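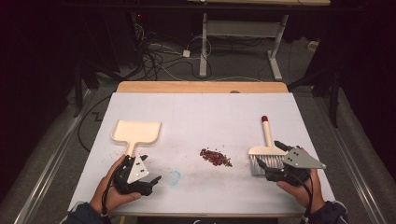

The white table, with the dustpan and the brush.

The Seed Table

The sack split at ten past four, on the last afternoon before the Arnura order was due, and most of what was in it went on the floor. What stayed on the table was a small red heap.

She looked at it for a while. Then she went to get the dustpan.

The dustpan and brush had come with the building. Both were cream-coloured, and the brush had a red tip on the handle. When she took the job at Palomino the woman before her had left a list on the back of the door, in pencil, and the first line was: Use the cream set for the table and the old broom for the floor. Do not mix them up. It was the only line underlined.

She had never mixed them up. She had been there six years.

The order was for 2,000 packets of a red bean that grew in one valley above Brurnuvell and did poorly everywhere else. People bought it anyway. They wrote in October to say it hadn't come up, and in March they ordered it again. Her brother said it was a strange way to make a living, selling people something that wouldn't grow. She told him it grew for a few of them.

She put the dustpan down on the left with its mouth toward the far edge and picked up the brush. The table was old and the white top had gray lines all over it that no cloth would take out. There was a pale blue smudge near the middle from a leaking pen, from the year they still wrote the labels by hand. She had done that one herself.

She swept slowly. If you hurried, the beans jumped. They went over the lip of the pan and across the carpet and you found them in July, under the radiator, still hard and still red. There were a few greenish-brown ones in with the rest and she brushed those to one side. Those went in the jar.

The phone rang in the front room. It was the man from Wollia, who bought whatever was left when the packets were done. He wanted to know how much there would be this year.

"I don't know yet," she said. "I've had a spill."

"A bad one?"

"I'm still sweeping."

He said he would take floor stock if the price was right. She said the floor stock wasn't for sale, and he laughed, and she let him think she was joking.

When she came back the light had moved off the table. She finished the heap in 2 passes and tipped the pan into the steel bowl and set the bowl on the scale. It read 530 grams. That would not fill the order, or come anywhere near it, but it was clean and it could go in packets tonight.

The rest she got up with the broom. It took until dark. There was carpet fluff in it, and grit, and a staple, and she poured it all into a flour bag and folded the top over. On the way out she wrote a note to Arnura saying they would be short, and by how much, and that she was sorry.

Then she put the bag in her car. Her own yard faced north and the soil was mostly clay. She had tried the beans there once, the first year, and got nothing - not one leaf.

She dug the bed over that weekend anyway, and put in the whole bag, fluff and all.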